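Koninley Library Card Trial
Progress report to the Tiwari Fund
2018-05-02
Prepared by Sushil Solanki, project lead

1. Where things stand

The grant pays for a one-year test of a single claim: that people in Koninley stop using the library when they owe fines, and will come back if the fines are wiped out. I said in the application that I wasn't sure I believed it. I am a little less unsure now, though I would not build a policy on what we have.

We wrote to 297 cardholders whose accounts were blocked for money owed. Each letter said the debt was gone and the old card would work again. By the end of the period, 72 of them had borrowed at least one item. The branch manager calls this a strong result. I would call it a number that needs a comparison, and our comparison group has problems, which I come to in section 3. 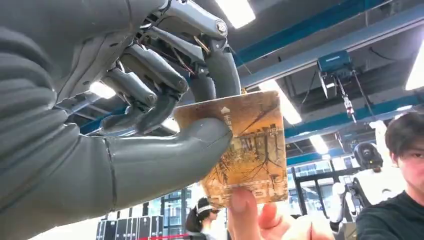

Photo: Koninley Library Card Trial

2. What was done

Letters went out in February, later than planned. The first print run used the old branch hours and had to be redone. The cost of the second run came out of the postage line and is shown in the budget sheet.

Terix, who run the catalog software, changed the account settings so that a cleared debt stays visible to us but not at the desk. This took two rounds of fixes. In the first round a number of cleared accounts went back to blocked overnight, and people who had come in on the strength of our letter were turned away. We phoned the ones we could reach. I don't know how many gave up, and that alone could move the result in either direction.

Desk staff were asked to keep a short log of what returning borrowers said. The log is thin. Some shifts filled it in carefully and some left it blank for days. The comments we do have are friendly, but people standing at a desk being handed their card back tend to be friendly, and I have not used the log as evidence of anything.

3. The comparison group

The plan was to hold back 200 blocked accounts, send no letter, and see how many came back without being asked. The Sarkley branch then ran its own food-for-fines week, which was advertised on local radio and was open to anyone in the county. Some of our held-back cardholders took part. They can no longer be treated as people who heard nothing.

Terix can tell us which accounts were cleared at Sarkley, so we can drop those. What we can't do is find out who heard the radio spot, dug out an old card and felt more kindly toward libraries in general. Any gap between the two groups should be read with that in mind.

I was asked at the last review whether we could just compare against the year before. We could, but the branch was closed for roof repairs for part of it, and almost anything looks like growth next to a closed building.

4. What I think it shows so far

Some people do come back. Most did not, at least in this period. The returning group leans heavily toward accounts blocked within the last two years, and a person who stopped coming long ago may simply have moved or lost interest. The word "barrier" gets used a lot in the material we were sent on fine-free libraries. A small debt may be a barrier for one family and a handy excuse for another, and our data can't tell them apart.

Return visits matter more to me than first visits. A person who borrows once after a letter has answered a letter. We will only be able to say something about habit after the summer.

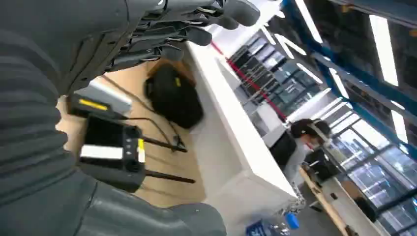
Black backpack with a yellow tag, on the wood floor.

5. Money

Spending is within budget overall. Printing is over, for the reason given above. Staff time is under, mainly from the short desk logs, and I would prefer not to present that as a saving. The Terix work was billed at the agreed rate with no charge for the second round of fixes.

6. Next period

We plan to interview 4 returning borrowers and the same number who had the letter and stayed away. The second group will be hard to recruit and is the more useful of the two. If we can't get them I will say so and not fill the places with people who are easier to find.

We also ask the Fund to agree to a change: moving the final report back by two months so that it covers a full summer of loans. No extra money is requested. A revised timetable is attached, along with the budget sheet and the text of the letter as sent.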